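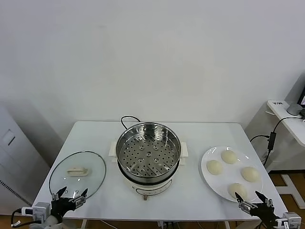

Le cuiseur vapeur Rustetti, son couvercle en verre et quatre petits pains sur leur assiette.

Cuiseur vapeur électrique Rustetti, base blanche, panier inox

Fiche mise à jour le 21 avril 2020

Bon, celui-là, je l'attendais depuis février ! Je cherchais pour la boutique un cuiseur électrique qui ne ressemble pas à une tour en plastique à trois étages, de celles qu'on range au-dessus du frigo et qu'on ne redescend plus. J'ai fini par le trouver chez Rustetti : un seul niveau, un vrai panier en inox, un bouton devant, un couvercle en verre. Je l'ai gardé chez moi quelques semaines avant de le mettre en vente (c'est ma règle pour tout ce qui se branche) et je l'ai rendu au stock à contrecœur.

Ce qu'il y a dans le carton

La base chauffante blanche avec son cordon noir, le panier vapeur et son plateau perforé, le couvercle en verre cerclé, une notice en quatre langues dont un français assez approximatif. J'ai réécrit la partie entretien sur une feuille que je glisse dans chaque colis. L'assiette n'est pas fournie, et les petits pains non plus, désolée !

Le panier

C'est lui qui m'a décidée. Le bord est poli, bien brillant, et le plateau est percé de rangées de petits trous ronds, avec quelques trous plus gros et en relief vers le milieu. À la maison j'y mets des brioches vapeur, des raviolis, des carottes en rondelles, des pommes de terre si elles ne sont pas énormes. Les brioches, je les dispose toujours pareil : une au fond, une de chaque côté, une devant, et je laisse le centre libre. Elles gonflent, il leur faut de la place, et si vous en coincez une cinquième au milieu vous les décollerez à la fourchette. Je pose chacune sur un petit carré de papier cuisson. Une feuille de chou marche très bien aussi, c'est ma cliente Esperanza Montoya qui me l'a appris, et depuis j'achète beaucoup de chou. 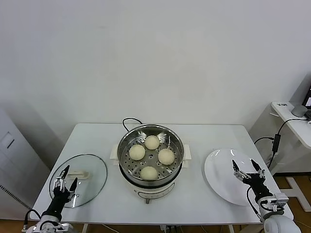

Côté place sur le plan de travail, prévoyez un peu large. Les deux poignées dépassent à gauche et à droite, et puis il faut un endroit où poser le couvercle pendant qu'on garnit le panier, plus l'assiette de l'autre côté. Moi je mets le couvercle à gauche et l'assiette à droite, toujours. Le cordon part vers l'arrière, ce qui m'arrange bien : je fais passer le fil derrière la table et je n'ai rien qui traîne devant.

Le réglage

Un bouton, un seul, sur le devant de la base. Pas d'écran, pas de programme « légumes croquants », pas d'application à télécharger. On verse l'eau dans la base (jusqu'à 200 ml pour une fournée de brioches, pas plus, sinon ça clapote sous le plateau), on pose le panier, on couvre, on tourne. Pour quatre brioches de taille moyenne je compte 13 minutes, puis j'éteins et j'attends 3 minutes avant de soulever le couvercle. Si on ouvre tout de suite, elles se rident ! Elles restent bonnes, mais elles font une drôle de tête.

Le couvercle

En verre transparent, donc on surveille sans ouvrir, au moins au début — après, la buée s'en mêle. La poignée est claire, assortie au reste. Prenez quand même un torchon, et soulevez en penchant le couvercle vers le fond pour que la vapeur parte loin de votre figure.

L'entretien

Panier et couvercle à l'eau chaude savonneuse, éponge douce. Pas de paille de fer sur le bord poli, je vous en supplie. La base, un coup de chiffon humide, appareil débranché et froid. Pour le calcaire, un fond de vinaigre blanc qu'on laisse agir une demi-heure, et on rince deux fois.

Et par rapport aux autres ?

On me demande souvent la différence avec le Drulitz, que je vends aussi. Le Drulitz est plus grand, avec deux étages et une minuterie, il convient mieux si vous cuisinez pour une tablée. Le Blackwood, je l'ai arrêté : joli, mais les pièces détachées mettaient des mois à arriver. Pour une ou deux personnes, ou pour un studio sans vraie cuisine, je conseille le Rustetti sans hésiter. Son défaut, pour moi, c'est le cordon, que j'aurais aimé un peu plus long.

Livraison et retours

Les colis partent de l'atelier Wunlow, bien calés dans du carton alvéolé, le couvercle emballé à part. Si le verre arrive fêlé, envoyez-moi une photo par mail et j'en renvoie un. Le panier seul et le couvercle seul se commandent aussi, sur la page des pièces détachées.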